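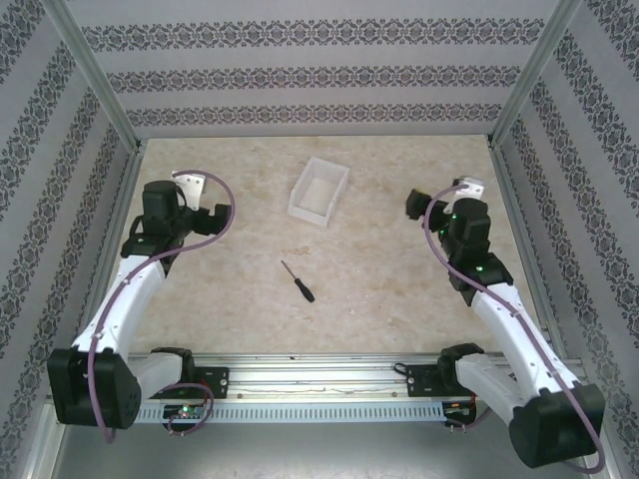
Work surface with screwdriver and empty bin, damask paper on three walls.

March 3, 2023
Notebook entry, interior fit-out, Hultness Clinic renovation

Partition layout for the second floor was reviewed this morning against the revised program. The consultation suite now totals 486 square feet, against the 500 allotted in the November scheme. The difference results from the thicker acoustic wall between the suite and the corridor. The client's office has been informed and has raised no objection, provided that both consultation rooms remain equal in area.

Acoustic wall. Two assemblies were compared on paper. The Wetow panel requires a continuous base track, which conflicts with the existing floor boxes along the north side. The Gunnlaugsson assembly can be installed in separate lengths and clears the boxes, but its door frame is deeper and will need a wider trim. The second assembly is preferred for now. Benito Tejada is to confirm the trim dimension with the millwork shop before the drawing is reissued.

Waiting area. Seating remains along the window wall. The reception counter has been turned to face the elevator lobby, and the low section for wheelchair users moved to the left end, where the approach is clear. Sheet A-3 still shows the earlier position and must be corrected.

Lighting. The Bomer fixtures specified for the corridor are acceptable in output, but the dimming control does not match the one in the consultation rooms. A single control type is wanted throughout the suite. Request for an alternate driver sent to the supplier this afternoon – no reply at the time of writing.

Room 354. Existing ceiling grid is out of level at the east end. It is not yet known whether the grid or the slab above is at fault. The ceiling should be opened at one tile bay and measured from the slab before any new hangers are ordered. The storage closet in the same room keeps its present door.

Finishes. Carpet sample returned, color too close to the wall base. A darker sample has been requested. Paint schedule unchanged.

Open items: trim dimension (Tejada), counter position on A-3, driver alternate, ceiling check in 354.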